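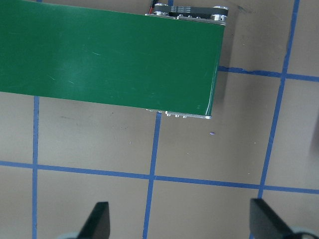
The green belt, up close.

So I finally made it to the open house at the Osden interfaith food pantry, and I'm still thinking about it two weeks later! Our congregation has been giving to them for years (mostly canned soup, if I'm being fair) and I'd never once set foot in the building.

It's in the old Morelli warehouse on Conard Street, and parking is terrible, so go early. The doors opened at 10 and I got there a little after, and there was already a line for coffee. The Lutherans brought the coffee. The mosque on Suder Avenue brought these little date cookies and I had more of them than I'm going to admit on our own website.

The tour groups were kept to 20 people, which felt right. Ours was a real mix – a couple of Catholic moms with strollers, some teenagers from our youth group, two Sikh gentlemen who knew way more about food storage than the rest of us put together. We heard how the pantry got started by three congregations that mostly knew each other from arguing over a zoning sign, and how it now packs boxes for 200 families a month. They keep halal and kosher shelves separate and labeled, and one of our teens asked a really good question about who checks the labels. Each congregation sends someone once a month, and ours has missed the last 2 turns. Ouch.

My favorite part was the quiet room in the back. They didn't want to pick anyone's symbols, so it has chairs, a rug and a window, and people use it however they need to. I sat there for a few minutes and could have stayed longer.

Anyway, I signed us up for the February packing morning. Wear layers, the warehouse is cold! If you can drive the van, please let the office know, and we still need a person for label checking.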